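Willow – soft furnishings subset
README, version 3

Overview

Willow is a vocabulary and annotation guide for household tidying. It covers soft things on and near seating: cushions, pillows, covers, throws, cloth bags and loose fabric. It was written at Konau by Unathi Naidoo and is meant to be read alongside the Mokgethi room list, which deals with the fixed furniture. The subset has 78 terms, each with a short definition and a note on near neighbours. The last round of changes was made in May.

Seating terms

A loveseat is an upholstered seat for two people with a back and an arm at each end. Use "sofa" when the width can't be judged. The back cushion and the seat cushion are separate terms even when they are sewn to the frame. Creases and sagging are recorded under condition, never under type.

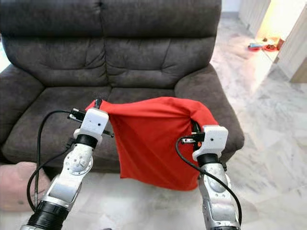
Upholstery colour is given as a broad value (dark, mid, light) followed by a hue if the annotator is sure of one. Dark grey and dark brown are easily confused under warm indoor light, so the hue field may be left blank. The same applies to red and orange – "red" is accepted for the whole range up to a clear orange.

Loose fabric terms

Cloth: a single piece of fabric, hanging, folded or spread, with no visible filling.
Pillow: a closed shape with visible thickness, usually upright against a back cushion or flat on a seat.
Bag: a fabric container, full or empty, with an opening either seen or strongly suggested.
Cover: a case made to go over a pillow or cushion. Use only if the fit can be seen.

These four overlap in practice. An empty cover laid flat is hard to tell from a cloth, and a soft bag without handles can pass for a pillow. Where two annotators disagree, keep both terms and set the "unsettled" flag.
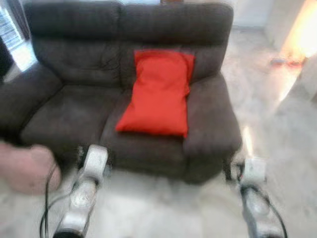 Should a pillow on the seat be marked as tidy or untidy?
Leave the state field empty unless the household's own layout is on file, as plenty of people keep a pillow on the seat all year.

Position terms

Position is given relative to the person facing the furniture. "Left seat" is therefore the seat on the viewer's left. For an item that touches both seat and back, write "seat, against back". An item held above the furniture is "clear of seat", with no further detail.
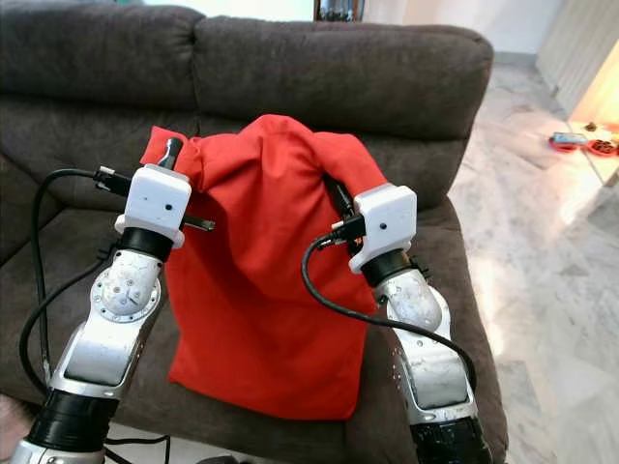 Items lying across the join between two seats are entered once, under the seat that carries the larger part. Armrests count as seating surface for throws and covers, but not for bags.

Known gaps

Patterned fabrics are poorly served – about 40 of the definitions assume a plain colour. Leather is missing. Removable seat covers are handled in the Firkley supplement and have not been merged.

Corrections go to Unathi Naidoo, with the term number in the subject line. They are read on Thursday mornings.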